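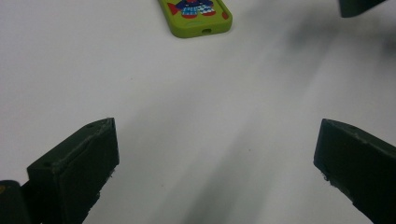
Grading returned phone cases at the bench
Speaker notes, Arwel Jarman, Tivholm returns group
2023-07-31

Slide 1. Title
Introduce self. Say that the talk covers soft and semi-rigid cases only. Wallet cases and battery cases go through a separate process and I will take those in questions if there is time.

Slide 2. Scope
A phone case comes back with very little information attached. The return slip says "wrong model" or "changed mind" and the case may or may not have its packaging. The grader has to settle three points: which phone it fits, whether it has been used, and whether it can be sold again. Everything after this slide belongs to one of those points.

Slide 3. The period covered
Received from April to the end of last week: 3171 cases. Returned to stock: 2394. The remainder were sold as seconds or sent for recycling. Do not read the whole table aloud. Point to the bottom row and move on.

Slide 4. Work surface
We use matte white tops at all the grading benches. Gloss tops gave reflections under the lamps, and graders were tilting cases back and forth to get rid of them. Gray tops were tried for two weeks. Lint showed up well enough but yellowing on clear cases did not.
Light level is 900 lux at the table, measured flat with the lamp at its normal height. Soft shading toward the edges of the top is acceptable. A hard shadow across the case is not - move the lamp.
Wipe the top at the start of each shift and after any case that leaves residue.

Slide 5. Identifying the model
Camera cutout first, then the button positions, then the port opening. Length and width come last. Several models differ by less than a millimeter in length, and a flexible case can be stretched by more than that without much effort.
Printed model marks on the inside are useful when present. Wevow cases have them molded into the inner back panel, low down, and they are hard to read on the darker colors. Use a side light.
If the cutout and the mark disagree, set the case aside. We had a run of these in the spring, all from one carton, and the mark was wrong.

Slide 6. Signs of use
Check in this order:
Inner corners, for dust and lint packed into the angle.
Lip around the screen side, for nicks.
Port opening, for stretching or whitening of the plastic.
Back, for scratches and transfer from clothing.
Dye transfer from denim is the most common fault on light cases. It usually starts along the long edges. Isopropyl on a lint-free cloth takes off surface dirt but does not lift dye that has gone into the plastic, so stop after one pass.
(Pass the two sample cases around here. Ask for them back.)

Slide 7. Color
Bright colors need their own note. Lime, orange and the strong pinks are judged against a reference chip, and the chip has to be kept in a drawer when not in use. Ours had faded enough by April that new stock was being failed against it.
Clear cases: place flat on the white top, look straight down, compare with a new one beside it. In the period covered 116 clear cases were downgraded for yellowing alone.
Black cases: color is not graded. Look for shine on the corners instead.

Slide 8. Fit test
Use the dummy phones, never a working phone. Seat one long side, press the opposite side down, then run a thumb around the lip. The lip should sit down all the way around. Press each button once through the case.
Remove by a top corner. Pulling from the port end is how most of the tearing on our own benches happened.
Dummies wear too. Check them against the drawings every quarter and replace any with rounded corners.

Slide 9. Labels and storage
Nijs labels on the bag only. The adhesive marks soft plastic within a few days. Store flat, no more than one layer deep in the tray, clear cases away from colored ones - dye moves between soft cases in warm weather.

Slide 10. Open items
Smell is still unresolved. Graders disagree with each other and with themselves on a second pass. The current rule is to air the case overnight and repeat.
Magnet rings: no bench test yet for pull strength. Balto has a fixture on loan and we expect to try it on two case types first.
Textured backs hold lint that the roller does not remove. Suggestions welcome.

Slide 11. Questions
If asked about cost per case, refer to the handout, page 2. If asked about wallet cases, the short answer is that stitching takes longer to inspect than everything else combined.
Leave the grading sheet on screen.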